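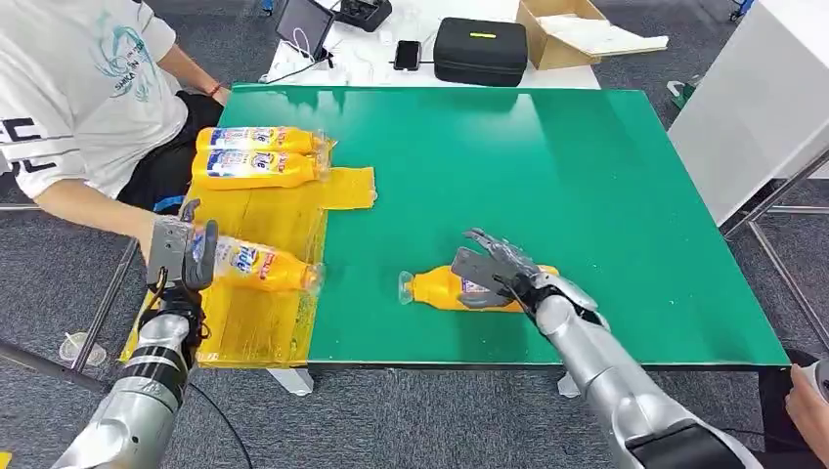
Figure 3. Yellow bottles on the sorting table, three of them on the translucent yellow sheet and one on the green surface.

3.2 Background color and the grouping of similar bottles

In the first part of this section we considered packages that differ clearly from each other in shape. We now turn to the more difficult case, in which the packages have almost the same body and the same color, and only the label can tell them apart. Detergent bottles are a good material for this question. They are common in every household, they are large enough to be seen from a distance, and many producers choose a strong body color which remains the same through a whole family of products.

The bottles in Figure 3 are all yellow, and at least two of them have a clear cap. On three of them the label is white and blue, and the word "Tide" can be read on it. The fourth has a label in purple and white, which is partly hidden under the fingers of the hand. A person who looks quickly at the table will probably say that there are four equal bottles. The difference of the label is small compared with the difference between the yellow body and the green of the table top, and this is the effect that we wanted to study.

For the sheet we selected a yellow plastic, translucent and slightly wrinkled. Its edge is ragged. We did not try to make it perfectly flat, as in the shops and storage rooms visited by Villalba in the earlier stage of the project, the liners under liquid products were never flat either. The sheet has a color close to the color of the bottles, so that a bottle lying on it loses a part of its contour. On the green side the contour is strong. However, the green top is glossy, and in our notes several observers complained about reflections. We return to this point in Section 3.4.

The instruction given to the observers was short. They had to say which bottles belong together, and afterwards to explain in one sentence the reason of their choice. We collected 396 answers. In 200 of them the bottles were grouped by place, that is, the bottles on the sheet were considered as one set and any bottle outside it as a separate thing, without mention of the label. In 100 answers the label was given as the reason. The remaining answers used mixed reasons or could not be classified, for example "these look more used" or "I would keep them all in the same cupboard."

It is interesting that the answers by place and the answers by label often arrive at the same groups. When all the bottles with the blue label lie on the sheet, both rules produce the same result, and only the sentence of explanation permits us to separate them. For this reason the sentence was kept in all conditions, although it made the sessions longer. Escobar (in the internal report of the Fallness project) proposed to replace it with a list of fixed reasons. We tried this with 28 observers and found that they selected the label much more often when the word "label" was already written in front of them. The fixed list was therefore abandoned.

The direction of the bottles should also be mentioned. All of them were placed lying on the side, and the caps did not always point to the same end of the table. The bottles on the sheet in Figure 3 have the cap toward the right and the other one has it toward the left. A few observers took this as a sign of a different group. We did not control the direction in January, when the first sessions were made in Palma, and these answers are reported separately in the appendix.

Finally, we note that a lying bottle shows its label in a different manner than a standing one, with the letters turned relative to the usual position on a shelf. The comparison with standing bottles is presented in the next section.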